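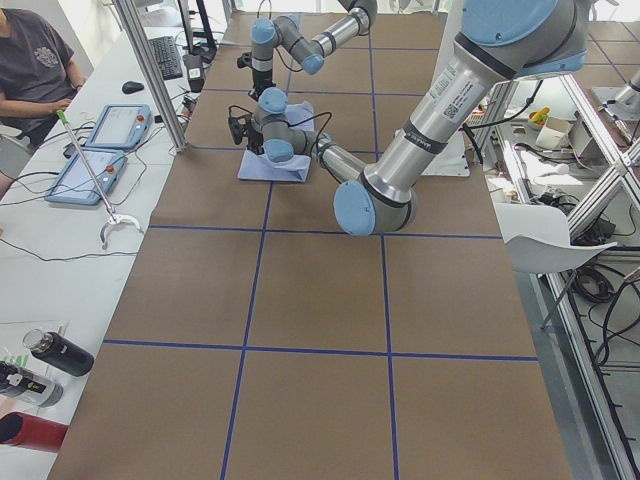

ABOUT US / WHAT WE DO

3 min read | 46 shares | 2 comments

Edine records manual tasks for two-arm robots. An operator guides the arms by hand or drives them from a desk beside the table, and the joint positions are logged with the video. Folded cloth is our main subject.

The table is covered in brown paper and marked out with blue tape, which gives operators fixed lines for placing items. Each arm has its own teach pendant with a red emergency stop.

Our Multow set holds 911 demonstrations, 290 of them hand-guided. Gaete, the next set, opens in February.

Filed under: Company, Teleoperation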